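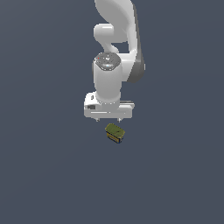
Marama Kereama wrote in to ask whether you can write a eulogy for somebody you didn't much like, and whether it was cheating to borrow bits from the one you gave last year. Yes to the first. To the second: only if the guest lists don't overlap.

I've written seven of these now, four for family and three because word got out. It's a strange thing to be known for. People bring me pie and then ask if I'm free in November. What follows is how I go about it, in the order I do it, with the mistakes left in.

How long should it be?

Shorter than you want. At a speaking pace you get a little over 100 words a minute, less if you stop to blow your nose, and you will stop to blow your nose. Aim for five minutes. My first one ran to 2000 words and I read every one of them. My uncle's old boss fell asleep, and he was in the front row.

Step 1. Make the phone calls before you write anything

Call people. Don't text, because what you get back is "he was so kind" and a heart. On the phone they start with kind, run out of it in a minute, and then tell you about the canoe. You want the canoe.

Ask small questions. What did she keep in the car? What did he order every single time? What did she say when she was losing at cards? Write the answers down word for word, including the parts you can't use. You'd be surprised what becomes usable by the morning of the service.

Get the dull facts from whoever has the paperwork. I once told a full chapel that my aunt spent her working life in Grurkwood. She had worked in Partington. Half of Partington was sitting there.

Step 2. Pick one thing

You'll have pages of notes and an urge to be fair to all of them. Resist it. The résumé goes in the printed program, where people can read it while the organist looks for the right page.

Pick the one thing everybody mentioned without being asked. For my neighbor it was that he couldn't leave a borrowed tool alone. You lent him a rake and it came back with a better handle. I hung the whole talk on that rake, and his marriage, his job and his bad knee all found somewhere to sit along it.

Step 3. Write it the way you talk

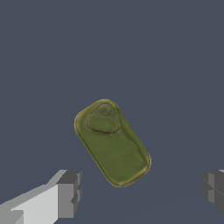
Read every sentence out loud as soon as it's down. If you'd be embarrassed to say it across a kitchen table, cross it out. "He touched the lives of many" goes. "He drove three hours to jump my battery and then complained about it for a year" stays.

Start with who you are and how you knew them. Half the room has no idea, and they'll spend your best story trying to work out if you're the cousin.

Step 4. Jokes

One early, one in the middle. The early one should be on you, since people need to be told it's all right to laugh and you're the safest target in the building. Never end on a joke. I tried it once, and it was so quiet I could hear the parking lot.

Step 5. The difficult ones

Back to Marama's question. You don't have to lie and you don't have to settle up. Everyone who knew the man knew the man. "He was not easy, and he'd have been insulted if I said he was" got me the only applause I've ever had in a church.

Stick to what he did – fixed things, fed the dog, turned up – and go easy on what he was. If you can't find three things he did, let somebody else speak.

Step 6. Print it

Big type, double spaced, one side only, pages numbered. Don't read it off your phone. Mine rang during my second eulogy, and it was the dentist.

Give a spare copy to someone steady who has agreed to finish it if you can't. Tell them how to say the names. Libor Lukáč once took over from me halfway down page two and did it better than I would have, and I've had to hear about that ever since.

On the day, drink some water beforehand and leave the coffee alone. Put your feet flat on the floor. If your voice goes, stop, look at the back wall, and wait. It feels like an hour. They'll wait with you.

Filed under: Speeches & Toasts, Hard Occasions

Contact | Copyright Nirnari Pages | Back to top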